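MacLeod Family Breakfast Party Returns This August, With a New Pajama Parade

If your kids have been asking since last summer when they get to wear their pajamas to the park again, we have happy news for you. The MacLeod Family Breakfast Party is coming back this August, and the folks at the Lirken community center have been hard at work making it bigger, sillier and a good deal more comfortable for the grown-ups.

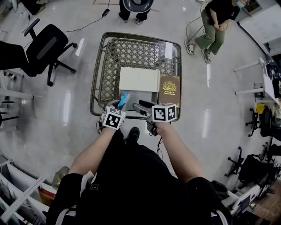 The party will once again take over the big lawn at MacLeod Park on a Wednesday morning, starting at 8:30 and winding down before lunch, when the little ones tend to run out of steam and the sun gets serious. Last year's party had 400 guests, and anyone who stood in the pancake line will remember that it wrapped past the duck pond and most of the way back to the parking lot. This year there is room for 500, and there will be 3 pancake stations instead of a single long one, so you should have a plate in your hands well before your toddler has lost all patience.

Let's start with the food, because that is what most of us come for. The Urkis bakery is back with its mini pancakes, the ones about the size of a silver dollar, and every child gets a paper cup of them on a skewer with whatever fruit they like in between. Strawberries and bananas were the big hits last time, and blueberries mostly ended up in the grass, so the bakery is bringing fewer of those and adding peaches, which ought to be lovely by then. There will be a yogurt table with sprinkles (yes, sprinkles at breakfast, it's a party!), scrambled eggs for those who want something warm, and a separate table for families dealing with egg, milk or nut allergies. That table will have its own serving spoons and its own line, and it will be set up on the far side of the bandstand, well away from the syrup traffic.

Drinks are getting dressed up, too. Kids can pick out a "sunrise" at the juice bar, made of orange juice poured slowly over a splash of cranberry so the colors stay in layers for a minute or so before somebody stirs it. The cups have lids this year, which parents of last year's guests will surely appreciate. Coffee for adults is free and there is plenty of it. Bring your own mug if you can, and you'll get a little raffle ticket at the coffee cart as a thank-you.

The new part of the morning, and the one everybody at the center seems most excited about, is the pajama parade. It sets off from the playground at 9:30, goes once around the lawn and finishes at the bandstand, where there will be music and a good long dance. Any pajamas will do – dinosaur, plaid, the footed kind if you can stand the heat – and slippers are welcome on the path, though sneakers are smarter for the grass, which stays damp until midmorning. Stuffed animals may march along with their owners. There are no prizes and no judges, and every marcher gets a paper crown at the finish. Grandparents in bathrobes are warmly encouraged.

Over in the shade of the big maples, Flirkero, the toy and party supply store on the corner by the library, is running the craft tables. Children can decorate a placemat, fold a paper chicken or make a shaker out of a cardboard tube and dried beans, to be used in the parade if they get there early enough. The shaker table closes at 9:15 so the glue has a chance to set. The store has also put together 200 take-home party bags, each with crayons, stickers, a small puzzle and a recipe card for the mini pancakes. Those go to the first families through the gate, one bag per child, and they went very quickly last summer, so an early start is a fine idea if your little one has a heart set on it.

For babies and very small guests there will be a quiet corner with blankets, board books and a changing tent. It's tucked behind the rose beds, far enough from the speakers that a nap is at least possible. Storytime happens in that same corner, once at 9 and again at 10:15, and older brothers and sisters are welcome to sit in if they can manage their quiet voices. The stories will all have something to do with breakfast, and the second reading will be done in both English and Spanish.

Now for the practical matters. Admission is free, but families do need to sign up ahead of time so the bakery knows how much batter to mix. You can put your name down at the front desk of the Lirken community center any day it's open, or fill in a paper form at Flirkero and drop it in the yellow box by the register. Please list every child who is coming, along with any allergies, and let the center know if your plans change so the places can go to another family. Walk-ups will be let in after 9:30 if there is room.

Parking in the lot by the tennis courts is limited, and it filled early last year. The street on the library side has more space and a shorter walk with a stroller. The main gate has a ramp, and the path from there to the bandstand is paved the whole way. Bike racks are just inside the same gate. Dogs, much as we love them, will have to stay home for this one, as there was an incident with the eggs.

Bring a blanket to sit on, sun hats, and a change of clothes for anyone under the age of five, or for anyone at all who plans to spend time near the syrup. There are picnic tables, and the center would like those kept for guests who find it hard to get down onto the ground. Restrooms by the playground will be open from 8 o'clock.

If it rains, the party moves into the community center gym, with the parade going around the basketball court and the craft tables set up in the hallway. It would be a tighter squeeze, of course, but the pancakes will be just as warm. A decision will be made by 6:30 that morning and posted on the center's front door and on its phone line.

The center could still use a few extra hands for setting up chairs the evening before and for pouring juice during the first hour. Teenagers are very welcome, and helpers get breakfast before the gates open. Ask at the front desk if you'd like to join in, and wear your pajamas for that, too, if you feel like it.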